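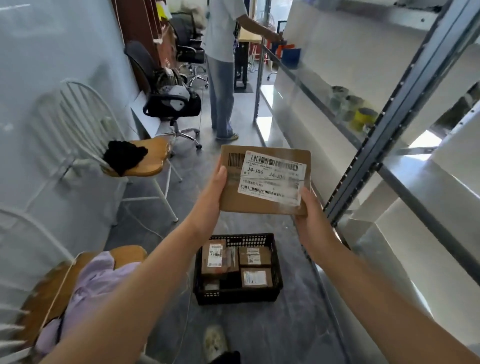

Chapter 8

The Last Handful of Metres

Most books on parcel delivery spend their pages on lorries, hubs and software. This chapter is about the end of the chain, where parcels are picked up by hand, looked at, and put in a basket or on a shelf. It is the part that trade brochures pass over quickly, and I suspect that is because it is hard to make it look modern.

Take the usual claim that a label tells the handler where a parcel goes. It does, in a way. A typical label carries two or three barcodes, a routing code in large print, an address in small print, and quite often a logo and a square code for the customer's phone. Of all that, a person standing over a basket needs one thing, and it must be readable at arm's length. On some labels the big print is a code such as J4-J06, given twice, while the building and flat sit in smaller characters lower down. Whoever laid it out had the sorting line in mind. The person at the far end has to hunt.

We use cookies to improve your reading experience. Accept all | Manage settings

Timothée Le Goff, whose notes on small collection points I have leaned on more than once, recorded 1392 parcels passing through a single room in June. He found that handlers turned most parcels over at least once before putting them down. The software firm Iltora has quoted this as proof that scanning should replace reading. I don't think it proves anything of the kind. People turn a parcel over to find the label, and they would have to do that with a scanner too.
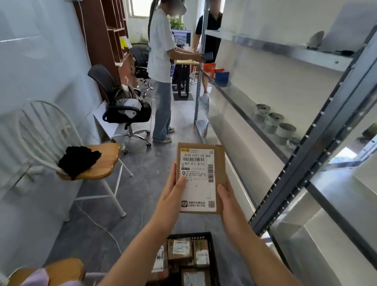 Then there is the matter of the basket. A black plastic crate with holes in its sides is cheap, light and easy to see into, and it will hold several small boxes if they are packed with some care. The trouble comes with mixed shapes. A flat mailer takes up little room on edge but bends if a box leans on it, and boxes stood upright may show their labels at all angles, or show none. The handbook issued by Zukitz advises "labels up, always". Try it with a narrow box whose label is on its longest face. You will either waste half the crate or break the rule – and in my experience the rule goes first.

Shelving is offered as the cure. An open metal rack does let two people work at once, and a parcel on a shelf can be read without bending down. What the rack can't do is decide the order. Fluvel sells a numbering scheme for shelves, Courtois sells a rival one based on colour, and both promise shorter searches. Neither has published a test that I would trust. The Fluvel figures come from 500 searches made by its own staff, who already knew the scheme.

None of this means that method is useless. It means that we should ask, for each method, who tried it, in what sort of room, and what they compared it with. A rule that suits a warehouse may be a nuisance in a room with chairs in it.

Search this book Enter keyword Go

The sections that follow take the work in the order it is usually done. Section 8.1 deals with lifting and holding, and with why two hands are commonly used for parcels that one could manage. Section 8.2 looks at label reading, and 8.3 at crates and how they are filled. Section 8.4 turns to shelves and returns to the claims made above.

Before reading on, find a parcel at home, hold it at chest height and note which line of the label you read first. Keep the note, as you will need it in Section 8.2.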